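The Open Day

The doors at Weludine opened at 11 on Saturday and the visitors were given paper badges and a sheet with the order of the afternoon. Siyabonga Steyn had read the sheet twice before the first group moved. He was there for Koutsoukos, a bottling firm that wanted its mixed trays repacked by machine, and he had the purchase form in his inside pocket, completed except for the signature.

Station one was a conveyor with a sorting gate. Station two was a palletizer behind a yellow fence. It stacked cartons in a fixed pattern, paused, and stacked them again. The guide gave the payload, the reach and the cycle time. A boy asked if it ever got bored. The guide said the controller had no register for that, and went on to the safety relays.

Station three was the one Steyn had come for. It consisted of a table, an arm bolted to a pedestal, a parallel gripper with flat linkages, and a small camera at the wrist. The engineer running it had come down from the Jarkcombe office the night before. She wore a headset but spoke without switching it on, so the people at the back moved forward until they stood on the tape line.

"The program has no stored positions for the bottles," she said. "It finds the caps, picks one, closes on the bottle and reports the width between the fingers. If the width is outside the limits, it opens and tries again."

"How many times?" Steyn asked.

"Two. Then it stops and asks for a person."

He wrote that down. At Koutsoukos the old machine tried until something broke. The maintenance log for October ran to 12 pages, most of them the same line.

"What did you train it on?"

"It has had 1728 recorded grasps. Full bottles, part-full bottles, bottles on their sides. We had to throw out an early set. The light in that room changed after lunch and the width readings were labeled against the wrong pictures."

"You threw out the whole set?"

"I did. It took a morning to decide and a minute to do."

She pressed the green key. The arm came down over the tray at reduced speed, as the rules for visitors required, and the crowd went quiet in the way people do for a thing that moves without a driver. The wrist view was on the monitor beside the table. Steyn watched that and ignored the arm. On the monitor he could see what the program had to work with, and it was less than he had expected. A person looking into a tray sees the tray. The camera had caps, reflections and the edges of its own fingers.
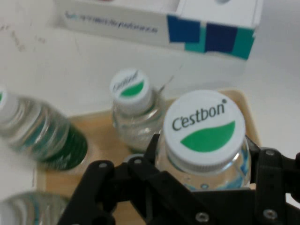
Clear plastic was the worst case they could have brought, Sarnberg remarked from behind him, and he would have used cans. With cans the fingers would have had an outline to close on, and the visitors would have gone home happy.

"We don't pack cans," Steyn said.

Then it was a fair test, Sarnberg conceded, though he would still like to see it done at full speed, with the lights off on one side.

The engineer had heard. She said full speed was not permitted with the line of tape where it was. The lights she could do. She walked to the wall and turned off the left bank, and several people looked up at the ceiling.

The arm had returned to its start position. It waited there longer than before. The text at the bottom of the monitor changed from READY to SEARCH, and stayed on SEARCH. Steyn looked at the clock over the door. Then the wrist turned a few degrees, the arm descended, and the fingers closed. A width appeared in green.

"Slower," Sarnberg said.

"Slower," the engineer agreed. She typed something into the log and did not offer an explanation.

Steyn asked if he could see the log. She turned the screen toward him. The entry gave the search time, the confidence value and the words "left lights off, visitor request." The confidence value was poor. She had not rounded it.

The guide called the group to station four, where there was coffee. Sarnberg went. Steyn stayed on the tape line, took the form out of his pocket and asked the engineer if she had a pen that worked.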